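Student Projects > Redine Tidy-Up Team > Tickets > 171
Filed under: gripping, table clearing, Vesivus Challenge entry

Ticket 171
Title: Arm reports "nothing held" when it is holding a tissue
Opened by: Selim Güler
Assigned to: Davoud Kermani
Opened: October 2020
Priority: high (blocks the practice run)
Status: closed, one follow-up open

Problem

Our entry for the Vesivus student challenge has to clear a low table and put the rubbish in a bin on the floor. Bottles work. Tissues mostly don't. The arm goes down, closes, lifts, and then the task program says nothing is held. It opens the gripper, drops the tissue back on the table and starts the pick again. After the third try it gives up on that item and moves to the next one.

What I expected: arm lifts the tissue, carries it over the bin, lets go.

What happens: arm lifts the tissue and lets go of it straight away, over the table.

Same result with either arm. Restarting the task program makes no difference. Restarting the whole robot makes no difference either, and takes ages, so please don't suggest it again.

Settings when it went wrong: the grip check from the Golestani workshop notes, not changed by us. Closing force 30 per cent. Task program is the branch Davoud merged before the break.

— Selim

Reply 1, Davoud

Can you do the bottle on its own first and send me the log from the grip check? I want to see what a good grip looks like in the numbers before I look at a bad one. Put the bottle in the gripper by hand if you have to. Leave it there for a bit so the readings settle.

Reply 2, Selim

Done. Log is in the shared folder under bottle_hold.

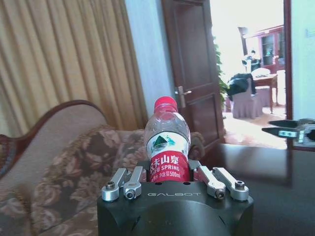 The grip check passed every time with the bottle. It looks at how far apart the fingers stopped, and if the gap is bigger than the limit it says something is held. The limit in the file is 22 mm. A bottle standing upright between the fingers keeps them well apart, so there is never any doubt about it. I left the other gripper open over the tabletop during the test and the check gave "nothing held" for that one, as it should. I also tried tilting the wrist while holding the bottle and the reading stayed steady.

So the check does what it says. I think the limit is just wrong for soft things.

Reply 3, Davoud

Agreed, that number was picked for bottles and cans. The workshop notes only ever used hard objects. A tissue squashes to almost nothing, the fingers end up nearly shut, and the program can't tell that from a miss.

Three things we could do:

1. Lower the limit for everything. Quick, but then we risk passing a real miss as a good grip, and the arm will carry nothing to the bin and score nothing.
2. Use a different limit for each kind of item. The item list already has a type field that we don't use.
3. Skip the finger gap for soft items and look at the table again after the lift. If the item has gone from where it was, call it held.

I would like to try 2 first, then 3 if it isn't good enough. Please set up the table as it will be for the practice run, bottle and tissues both, bin in front. Turn off the automatic release so that the arm keeps hold whatever the check says.

Reply 4, Selim

Set up as asked. Automatic release is off. I set soft items to their own limit in the item list and left bottles alone.
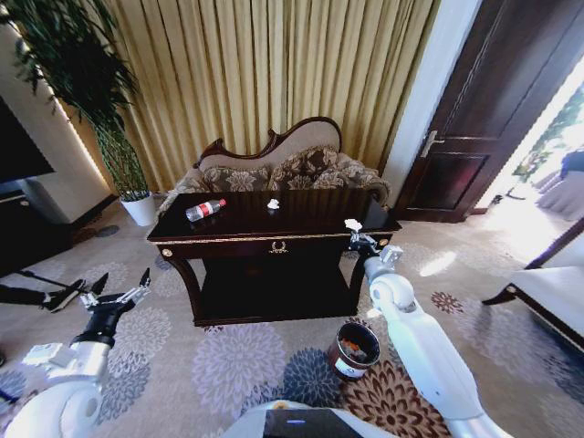
Soft items now lift and stay lifted, at least from the end of the table. I stopped the program with the right arm low over the surface to read the values, and it had a tissue pinched in its fingers while the check still said "nothing held". The new limit was being ignored. The other tissue was in the middle of the table and the bottle was lying on its side to the left, so the program had plenty left to do, but it would have wasted its tries on the first item again if I had let it carry on.

I went through the item list and the type is there. I think the task program reads it too late, after the grip check has already run. Can you look?

Reply 5, Davoud

Found it. The type is only filled in when the item is chosen for dropping off. At pick time it is still blank, and blank means the old limit. My mistake, I moved that block when I tidied up the file and never tested it with anything soft.

Fix is on the branch grip-type-early. Changes:

- item type is set as soon as the item is picked from the list
- a blank type now stops the program with a message, so we can't miss this again
- the log prints which limit was used for each check

No change to the closing force. Please leave it at 30 per cent until we know the check is right, or we will be chasing two things at once.

Reply 6, Selim

Pulled the branch and ran it. First run stopped at once with the new message, because I had typed "tisue" in the list. Fixed that. Second run the log shows the soft limit being used on every tissue and the check says "held" when it should.

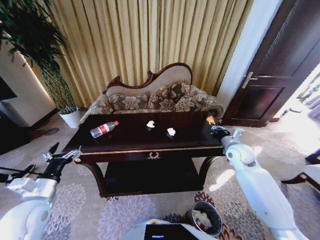 There is still a smaller problem. When the arm really does miss a tissue, the check sometimes says "held" as well, as you warned. I put 81 picks through overnight settings on the Jastari simulator to get a feel for it and some of the misses passed. I don't trust the simulator much for tissues — it treats them as stiff little balls — but the real arm did the same thing once while I was watching.

Reply 7, Davoud

That is what option 3 is for. I will write the second look at the table as an extra step for soft items only, after the lift and before the arm goes to the bin. It will slow each tissue down a little. For bottles nothing changes.

Before I start, please check the head camera has a clear view of the table when an arm is lifted. If the forearm is in the way then the second look is no use and we will have to move the arm aside first.

Reply 8, Selim

Checked with both arms. Left is fine. Right covers part of the table at full lift but not if I bring the elbow out. I have saved that pose as lift_right_wide.

Closing this ticket, as the original fault is fixed. Second look is now a separate ticket, assigned to Davoud. Please merge grip-type-early before anyone else branches from the old one.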